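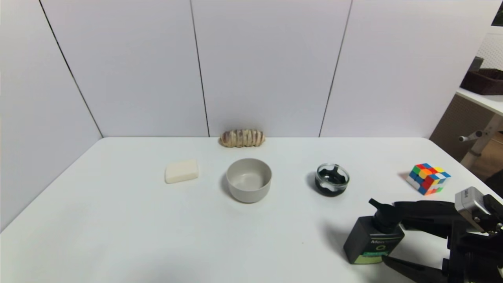
CHAPTER 3
Bread and the Household Budget

Key terms: staple food, household budget, price ceiling, substitution, subsidy

In most societies, one or two foods supply a large share of what people eat each day. Economists call such a food a staple. Wheat bread, rice, corn, potatoes and cassava have all filled this role, and in many regions they still do. A staple is usually cheap for the energy it provides, can be stored in some form, and appears at several meals in the same day.

The price of a staple matters more to some households than to others. A family with a high income may spend only a small part of its budget on bread and hardly notice when the price of a loaf goes up. A family with a low income may have to give up something else, such as shoes, fuel or a visit to the dentist. This chapter examines how households respond to changes in the price of bread and how governments have tried to influence that price.

3.1 The Town of Gristdale

Throughout the chapter we will return to the town of Gristdale, a milling center of some 3,000 residents on the Nadora River. The town kept careful records of flour and bread sales, first for tax purposes and later to manage shortages. Its household survey covered 728 families and asked each of them to write down what it bought over the month of June.

The survey shows that bread was bought by nearly every family, but in different forms. Families near the mill tended to buy flour and bake at home. Those in the newer streets bought finished loaves and rolls from shops, paying more per pound but saving time and fuel. When the price of flour rose sharply, home bakers bought less of it and turned to potatoes and oats. Replacing one good with another in this way is called substitution.

Shop customers behaved differently. Many continued to buy the same number of loaves and cut back on meat and butter instead. Students are sometimes surprised by this result. Bread, even at the higher price, remained the least costly way to fill a plate, and a family that could no longer afford meat often needed more bread to make up for it.

The town council responded by setting a price ceiling, the highest price a seller may legally charge. Bakers complained that the ceiling did not cover their costs. Several reduced the size of the loaf, and others closed before noon. The council then offered a subsidy on flour, paid directly to the mill.
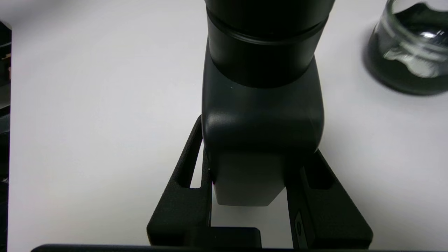 Wenceslao Galindo takes a less favorable view of the council's decision. In his history of the river towns he writes that the subsidy "rewarded the miller first and the hungry second," and he points to neighboring Zamudio, where money was given to families to spend as they chose. Bread prices in Zamudio stayed high, he notes, yet 81 percent of the families receiving payments reported buying as much food as before.

Section 3.2 compares the two policies and introduces the method used to measure their costs. Before reading it, review the definition of opportunity cost in Chapter 1.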